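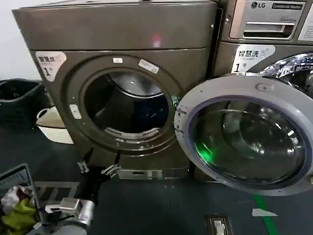
Lirkel Front-Load Washer Door Seal, Model 389

Home > Laundry > Washer Parts > Door Seals

In stock. Ships from our Ostell warehouse.

The Lirkel 389 is a replacement door seal (also sold as a door boot or bellows) for front-loading washers. It fits between the outer tub and the front panel and closes off the gap around the door opening. Replace the seal if you see water under the front of the machine, black spotting that doesn't come off with cleaning, or a tear in the lower fold.

The seal is molded in one piece from gray EPDM rubber. It comes with the inner clamp. The outer spring clamp is sold separately as part 1835, and we suggest ordering it if your machine has never had a seal change. Old spring clamps lose tension and are hard to refit.

Before you order

Check the model plate on your washer. On most machines it is inside the door opening or on the back panel near the water inlets. Match the full model number, including any letters at the end, against the fit list below. Two washers that look the same from the front can take different seals.

Fits
Itex Series 4 front-load, all capacities
Itex 2000 front-load, standard drum
Kurian Home front-load, machines with a single drain hole seal

Does not fit
Itex 2000 with steam
Kurian stacked washer-dryer units
Any top-loading machine

If your model is not listed, send us the number from the plate through the contact form. Please don't send measurements of the old seal. Used rubber stretches, and the numbers are usually off.

What's in the box
Door seal
Inner clamp with screw
Packet of rubber-safe lubricant
Printed fitting sheet

Tools you will need
Flat screwdriver
Phillips screwdriver
Small socket set
Spring clamp pliers (helpful for the outer clamp)

Fitting notes

Unplug the washer and shut off both water valves. Open the door, work the outer clamp loose and fold the old seal into the drum. On Series 4 machines the front panel has to come off to reach the inner clamp. On the Kurian, remove the top panel and loosen the clamp from above.

Wipe the lip of the tub before the new seal goes on. Soap residue left on the lip is the most common cause of a leak after fitting. Line up the mark on the seal with the mark at the top of the tub, and make sure the drain hole sits at the bottom. Press the seal on by hand all the way around, then tighten the inner clamp until it is snug. Overtightening can pinch the rubber.

Run a short empty cycle and look underneath with a flashlight.

Care

Wipe the folds dry after the last load of the day and leave the door open a little — trapped water is what starts mildew. Check the lower fold for coins, hairpins and bits of grit. A cloth with mild dish soap is enough for cleaning. Do not use undiluted bleach, petroleum jelly or solvent cleaners on the seal.

Returns

Unfitted seals can be returned in the original box with the clamp. We can't take back a seal that has been on a machine unless it has a molding fault. Photos of the fault should show the part number, which is stamped on the back edge.

Related parts
1835 outer spring clamp
Itex Series 4 door latch
Kurian Home drain pump filter
Lirkel rubber-safe lubricant, large tube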